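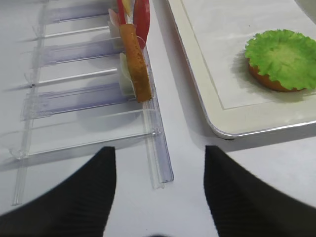 我第一次去看他们训练,是被一句“来看机器人做汉堡”骗去的。我那天没吃晚饭,一路上真的在想能不能蹭一个。到了才知道,面包、生菜全是玩具!肚子叫了一晚上,还得装作很专业地做笔记。

这个学生社团叫Farnamia,挤在实验楼六层尽头的一间屋子里,门牌还是以前的“仪器室”。他们今年五月要去参加一个叫Testeo的校际赛,题目听起来像幼儿园手工课:机械臂从料架上取食材,在托盘里叠出一个汉堡,顺序按现场抽到的订单来。每一轮给300秒,叠歪了扣分,掉了扣得更多。

我问了个外行问题:这有什么难的?一屋子人同时抬头看我,那个眼神我到现在还记得。

后来他们让我自己试了一次(用遥控的,机械臂跟着我的手动)。好家伙,我连一片生菜都没夹起来。玩具生菜的边是皱的,夹在哪儿都觉得不踏实,用力大了它往旁边跑,用力小了它干脆不动。等我终于把它弄到半空,手一抖,掉回桌上了。旁边有个大一的女生很客气地说,已经比她第一次好了。我不太信,但心里挺受用的。

社团里现在最怕的也正是生菜。肉饼好办,厚实,形状规矩;面包圆鼓鼓的,对准了也还行。有个男生跟我抱怨,他连着好几个晚上做梦都在夹生菜,醒来手指还是捏着的姿势。

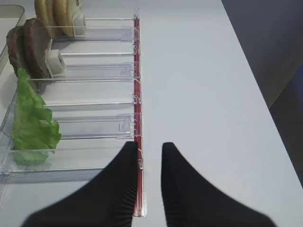 说到料架,这里头的故事比机械臂还多。最早的一版没有隔道,食材平摊在桌上,两样东西一挨近,程序就犯糊涂。后来改成一道一道分开,让食材立着排队,夹爪从上面下去就有了着力的地方。透明亚克力是一位队员坚持要用的,她说这样从侧面也看得见里面剩了什么。反对的一派嫌它反光,两边吵了差不多一个星期,最后反光的问题靠挪灯解决了大半,剩下的小半他们叫“玄学”。

训练的办法倒很朴素:人来遥控,做一遍,录一遍,再做,再录。录好的动作拿去给模型学。我去的那晚,他们的目标是录满87条,白板上画着一排排“正”字,谁录完谁上去添一笔。录废的不算数,所以“正”字长得特别慢。有人在旁边写论文,有人泡面(我闻着那个味道,更饿了),轮到自己了就放下筷子过去坐好,录完再回来接着吃,面早坨了。

我坐在角落里看了很久,发现每个人的手法真的不一样!有人快,下爪干脆,像食堂打菜的阿姨;有人慢得要命,在半空中停一停,想一想,再往下走。队里为这个也争过,到底该让模型学谁的?现在的做法是都录,但录之前要先对一遍规矩:从哪边靠近料架,夹到以后先抬多高,都写在一张贴墙上的纸上。纸的右下角有人用铅笔画了一个汉堡,还长了腿。

社团的名册上有31个人,真正常来的没那么多,期中前后更是冷清。经费也紧,玩具食材是大家凑钱买的,夹爪的备件得省着用。他们的老对手,另一所学校的Trandance队,去年就带着一套很漂亮的程序来比赛,叠得又快又稳。说起这个,屋里安静了一下,然后有人小声说,可是他们的料架没有我们的好看。大家笑成一团。

我问他们,模型自己跑起来是什么样子。他们互相看了看,说看运气。顺的时候,底下的面包、生菜、肉饼、上面的面包,一层层放好,像有人在那儿慢条斯理地做夜宵;不顺的时候,它会对着空气认认真真地夹上半天,夹完了还把那团空气端端正正放进托盘里。我笑得不行,他们倒是已经习惯了,一边改参数一边说,至少放得挺准。

走的时候快十一点,走廊的灯是声控的,我跺了好几次脚才亮。楼下的小店还开着,我进去问有没有汉堡,老板说只剩饭团了。我买了两个,站在门口就吃了一个。五月的比赛我已经跟编辑说好了要去,这回我一定先吃饱再出门。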